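Home » About us

Who we are

Bristgate is a small company that takes care of outdoor concrete surfaces. We clean them, we renew the joints, we repair slabs which have moved or broken, and we advise the owners of squares, yards and walkways how to keep them in a good state. We do not build new roads and we do not work indoors.

The company was started by Otakar Vrabec, who before that worked many years as a foreman for Holub, a paving contractor in Kurberg. He had noticed that the customers received a beautiful new pavement and then no advice for it. When the first joint opened, they did not know whom to call, and often they called only after the second or third winter, when the repair was already expensive. His first contract was one yard behind a bakery. He still has the drawing of it on the wall of our office.

Today the daily work is led by Bimla Semwal. She came to us as a surveyor and she made the way of inspection which we use now on every site. Otakar remains with us for the difficult repairs and for teaching the new colleagues.

What we do

Most of our work is joints. A large concrete surface must be divided, so that the concrete can become longer in summer and shorter in winter without cracking in wrong places. The joint is the weak part, and it must be cleaned, dried and filled again from time to time. We cut out the old filling, blow the groove clean and put in a new one. It is slow work and we do not like to hurry it. For a middle-sized square we plan 4,000 meters of joint in one season, and we tell the customer from the beginning which parts will be closed and when.

The second part is cleaning. We use water with moderate pressure, because too strong pressure opens the surface and makes it rough, and then the dirt comes back faster. For oil and chewing gum we have other methods — please ask us before you try something from the hardware store.

The third part is inspection. We walk the complete surface, slab by slab, and write down each edge that is higher than its neighbor, each corner which is broken and each place where the color has changed. You receive a plan with numbers and a short list, sorted by what is urgent and what can wait.

Where we work

Our customers are towns, schools, housing companies and owners of office buildings. Many of them have the same kind of place: a wide pavement of big slabs, long lines of joints, a planted area on the side, some trees far at the other end. 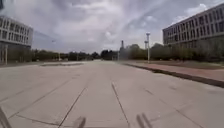
Such places look simple, but a wide surface needs more attention than a narrow one. Water has a long way to go until it finds a drain, and people see every dark spot from far away. We recommend one full inspection in spring and a shorter one in July, when the slabs are warm and the joints are at their most narrow.

Working with us

The first visit costs nothing if your site is smaller than 700 square meters. For larger sites we make a fixed price before we come. Invoices and payment plans are handled for us by Findance, so please do not be surprised if their name is on the letter.

We answer in English, Czech and German. If you write to us, please add the address of the site and the year when the concrete was made, if you know it.

Page last changed: 8 April 2020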